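Bench Technician, Desktop Refurbishing
Grolard, Tenddale workshop

Grolard takes in retired office desktops, tests the boards and rebuilds working units for resale. We are hiring 3 bench technicians for the July intake. Shifts start at 7:30 a.m. and include a paid break. Technicians work on tower cases with the side panel off: boards with the processor socket open, memory slots cleared, graphics cards such as the NVIDIA Quadro still seated.

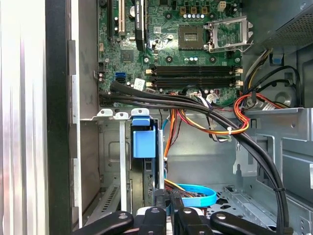

Duties
Inspect socket contacts and capacitors before fitting parts.
Install processors, memory and drives to the build sheet.
Route cables clear of fans and memory slots.
Record each fault under the unit number.

Requirements
One year of hands-on desktop repair, paid or unpaid.
Able to lift 47 pounds.
Comfortable with close work under a bench lamp.

Selection
Applicants complete a 60-minute bench test, supervised by Percy Zapata. Tools and wrist straps are supplied.

To apply, send a resume to Lizeth Urrego, Hiring Desk, quoting job number 719. Applications without the job number will be returned.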